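Brekent Automation Supplies
Home > Grippers > Two-finger electric > Lidura gripper (Tirkholm)

Lidura two-finger gripper, with wrist camera
Made by Tirkholm. Sold and serviced by Brekent.
£2,804 excluding VAT
Stock: available, subject to the safety notice on this page
Please read the notice before you order. We will ask you to confirm that you have.

SAFETY NOTICE: FINGERS MAY CLOSE AFTER A STOP
Applies to Lidura grippers with firmware older than the January release.

On some units the fingers have closed by themselves when power came back after an emergency stop. The gripper should wake up, hold its position and wait for a command. Instead it finished the last close command it had been given before the stop, at whatever force was set. On a part this means crushed goods. On a hand it means an injury, and a hand is exactly what tends to be between the fingers after a stop, as that is when people reach in to clear things.

We have had this happen on our own bench. Tirkholm's bulletin describes it as "unlikely in normal use". We don't know what they count as normal use. Stopping a cell, clearing it and starting it again seems fairly normal to us.

If you already own one:
Find the firmware version on the status page of the control software. If it is older than the January release, take the gripper out of service until it has been updated.
Send an open command before anyone resets the stop.
Keep hands out of the gap whenever the gripper has power, open or not.
Do not rely on the "soft" force setting as protection. See below.

The update is free. Tirkholm says it cures the fault. We ran 300 stop and restart cycles on an updated unit and did not see the fingers move. We would call that encouraging. It is one unit, on one bench, with a tidy power supply, and we are still testing.

What it is
An electric gripper with two opposing fingers and a small camera at the wrist looking out between them. It is sold mainly for picking and sorting light goods, food packs included. It fits most small arms with the adaptor plate supplied.

What the maker claims, and what we think

"Gentle enough for bakery goods."
Sometimes. At the lowest force setting it will lift a bun without leaving much of a mark, provided the bun is fresh and the fingers meet it squarely. Catch it off centre and it rolls. Two buns leaning on each other are worse, because the fingers want to go down between them and there isn't room. The brochure shows single items, well spaced out. Ask for a trial with your own product, packed the way you pack it.

"Sees clear packaging."
We would not put that in writing. Clear plastic walls throw back the light, and the bright line along a rim can be taken for an edge in the wrong place. In our trials the gripper came down on the rim of a clear tub often enough that we now set a height limit in software and leave it there. A matt tray costs very little and solves most of it.

"Force sensing protects the operator."
No. The force reading is worked out from motor current. It is slow to react and it drifts as the motor warms up. It may be good enough to protect a sponge cake. It is not a safety function, it has no safety rating, and the manual admits as much in the small print near the back. The front page of the brochure says "safe by design". We have asked Tirkholm to change that wording and have not had a reply.

"Ready to work in 10 minutes."
Bolting it on is quick enough. A risk assessment is not, and after the fault described above yours will need doing again even if the rest of the cell hasn't changed.

Cables
Most of the returns we see have nothing to do with firmware. They are cable faults. The lead at the wrist is stiff, the strain relief is poor, and a lead left trailing below the work surface gets trodden on or pulled. A damaged lead can make the gripper drop out and power up again without anyone touching the stop button, which on old firmware sets off the same fault. Clip the lead to the arm, leave slack at the wrist, and keep anything else off the floor where people walk. The Maurya cable kit fits and is better than the one in the box. We make very little on it, in case you were wondering.

In the box
Gripper with fingers fitted
Wrist camera and bracket
Adaptor plate and screws
Power and data lead
Printed quick start card (this is the old card, and it leaves out the restart fault; use the sheet we put in with it)

Not in the box
Spare finger pads
Any sort of guard
Maurya cable kit

Warranty
2 years from Tirkholm. Damage from crushed or jammed parts is excluded, so if the fingers close on something hard after a restart, you may be told it was your fault. We have argued this once for a customer and won. Keep your logs, and note the firmware version on the day the gripper goes in.

Should you buy one?
For light work inside a proper guard, on current firmware, with the product presented neatly, it does a fair job for the money. For a bench where people work next to the arm, we would look elsewhere for now and will gladly say so on the phone. If the supplier you're talking to hasn't mentioned the restart fault, ask them about it and see what they say.

Returns
Unused units may be returned for a full refund. Units with old firmware may be returned for updating at any time, carriage paid by us.
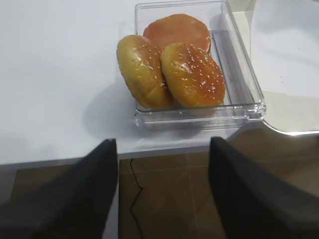
Lidura product sheet, issue 10, page 2

Wrist camera view: gripper open, buns in a clear tub, two of them leaning together. Note the shine along the front rim, and the cable running over the floor tiles.

To report an unexpected movement, switch off, leave the gripper as it is and ring the Brekent service desk.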